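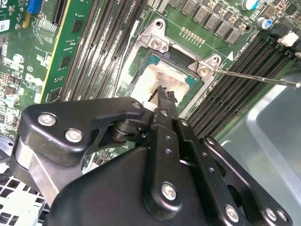 4.3 Replacing the memory modules

This section applies to the Dullinon 330 desktop and to the 161 in the tower case. For the small-form-factor case, see the Brenetti supplement.

Both models have four slots, numbered from the processor outward: A1, A2, B1, B2. Modules must be of the same type and speed. Mixed capacities are allowed between banks A and B but must match within a bank. Modules with a heat spreader fit only if the total height is 84 mm or less with the upper drive cage installed.

CAUTION: Shut down the computer and disconnect the power cord before opening the side panel. Hold the power button for five seconds to discharge the supply. Wear a grounded wrist strap.

1. Lay the case on its side with the removable panel facing up.

2. Remove the two thumbscrews at the rear edge and slide the panel back until it stops. Lift it off.

3. If the front fan duct covers bank B, release the tab at the top of the duct and swing it toward the drive cage. The fan cable can stay connected.

4. Press the retaining clips at both ends of the slot outward. The module rises slightly. Pull it straight up by the edges.

5. Line up the notch in the new module with the key in the slot. The notch is off center and the module fits one way only.

6. Press down on both ends until the clips close. Do not close the clips by hand.

NOTE: If only two modules are used, fit them in A1 and B1. With modules in A2 and B2 only, the computer does not start and the front light blinks amber.

7. Return the fan duct to its position. Check that no cable is trapped under the hinge.

8. Refit the panel and thumbscrews. Connect the power cord.

9. Switch on and press F2 to enter Setup. Open Main > Memory and compare the installed size with the value shown.

The first start after a memory change can take up to 2 minutes. The display stays blank during this time. Do not switch off.

If the value in Setup is lower than expected, repeat steps 1 to 8 and reseat each module. If it is still lower, test the modules one at a time in A1. A module that fails in A1 on its own should be replaced.

Modules supplied by Gerkix under the service plan carry a white label with the plan number. Keep the label on the module. Returns without it are not accepted.

Text revised 17 Nov 2018, M. Avotiņš. Steps checked by B. Miranda.

Related topics
4.1 Opening the case
4.2 Removing the drive cage
4.4 Replacing the Setup battery
4.5 Front light codes
Brenetti supplement: small-form-factor case
Krūmiņa fan duct, fitting sheet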